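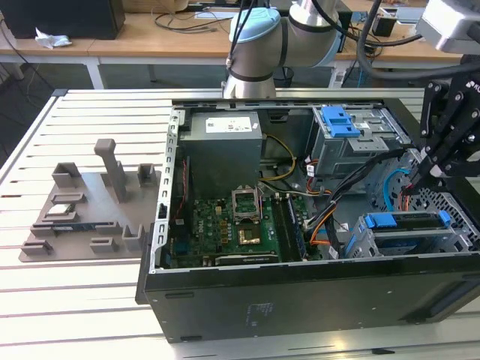 *A tower on the slotted table at the Plidthorpe cell, side panel off, with the parts fixture to its left.*

I have now sat through three presentations on robotic computer teardown, and every one of them spent its time on the arm. Reach, payload, repeatability, the vision software. At Plidthorpe I asked to spend a day with whoever gets the cell ready in the morning, and I came home thinking the arm is the least interesting thing on the table.

The person who gets it ready is Tharushi Ranasinghe. Her first job is the fixture, the gray 3D-printed plate where removed parts are supposed to land. It has slots and raised brackets, and each one has a position stored in the program. If the plate has crept since yesterday, every stored position is wrong by the same amount, and the robot will go on placing parts with complete confidence until one stands on a bracket wall and tips over. So she checks the plate against a gauge block, loosens it, nudges it, clamps it, and checks it again. On the Tuesday I was there she did this twice before lunch.

Ekodgate, the company that integrated the cell, quotes a changeover time of 7 minutes between tower models. I don't doubt that somebody did it in 7 minutes. I watched one take 28, and nothing had gone wrong. The new model had its drive cages in a different place, so the approach path had to be taught again, slowly, with a hand on the pendant and an eye on the gripper. Ranasinghe would not be rushed over that part. A finger that comes down a little off target near a drive cage can catch a cable bundle, and then the arm pulls on something that is still plugged into the board.

Cables are my main complaint about this whole line of work. Metal stays where the maker put it. A loose SATA cable lies however the last person to close the case left it, and two towers with the same part number can look quite different inside. The sales material talks about "known geometry." Well, the screws are known. The power supply is known. The wires in between belong to whoever upgraded the hard drive years ago and shoved everything back in.

Nimal Sheikh, who runs the floor, disagrees with me and was good-humored about it. His argument is that the cell only has to handle the steps it has been taught, and a person can take the rest. Fair enough. But then let's count the person. When the cell was approved last November, the paperwork listed labor for loading and unloading. It had no line for fixture checks, for re-teaching, for wiping the table grooves so a stray screw doesn't lift one corner of a case, or for replacing fingertip pads. Farzana Weerakoon keeps the maintenance log, and she let me read it. It ran to 523 entries. Plenty of them say only "re-zeroed fixture" or "pads," and a fair number have no fault code at all, which means the weekly uptime report never saw them.

I would like that report to see them. If a technician stops a machine for 20 minutes to keep it from making a mistake, the machine was down for 20 minutes. Calling that time "available" because no alarm went off is bookkeeping, and it flatters the equipment at the expense of the person standing next to it. It also makes it very easy, a year later, to ask why the cell needs a full-time technician when it hardly ever faults.

I'm not against the thing. Taking computers apart by hand all day is hard on wrists, and Sheikh's crew were happy to give up some of it. I would even say the printed fixture is a smart choice – when a slot turns out to be too tight they print another plate and try again, and no machine shop has to get involved. My quarrel is with the quote. Anyone pricing one of these should ask for the log from a site that already has one, all of it, including the dull entries. Ask who teaches the paths and what happens the week that person is on vacation.

At Plidthorpe, the answer to that last one was that Weerakoon covers, and they don't change models until Ranasinghe gets back.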